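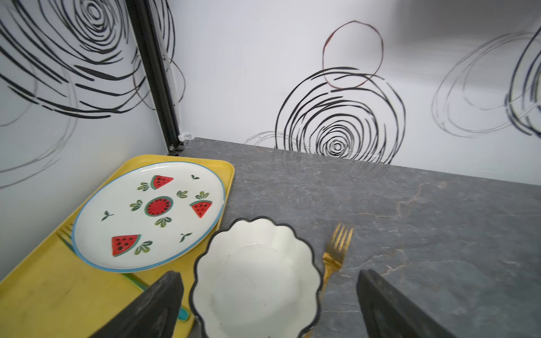
## Paveck gets its second update

The small team behind Paveck has released the second update of their trading game, and I have spent most of my evenings with it. For readers who did not play it yet: you are the owner of one river boat, you buy salt and lamp oil where they are cheap, and you try to reach the next harbour before the price falls. The fighting is short and can be avoided if you pay.

The biggest change is the harbour of Fulemley, in the north of the map. Before the update it was only a name on the chart. Now you can enter it, rent a store house and take work from the Mogensen company, which pays well but wants everything delivered in 48 hours of game time. I failed my first delivery. The river is frozen in places in January, and the map does not show you where until you are already near.

A store house costs 800 coins. I find this too expensive for a new player, who starts with an old boat and almost no money. My advice is to sell lamp oil in Plurkau first, where the price stays high all winter, and to go north only after you have the stronger hull.

The saving of the game is also better. There are now 3 places for saved games, and you can save in any harbour — before, it was possible only in Plurkau, and many players lost a whole evening because of it.

Some things are still not good. The text in the trade window is very small, and the music in Fulemley starts again from the beginning each time you open a menu. The other captains also behave strangely in fog. They wait at the mouth of the river and do not move until it is clear, so you can pass them all and sell first.

Old saved games work with the update, but the northern harbour stays closed until you have slept one night in Plurkau.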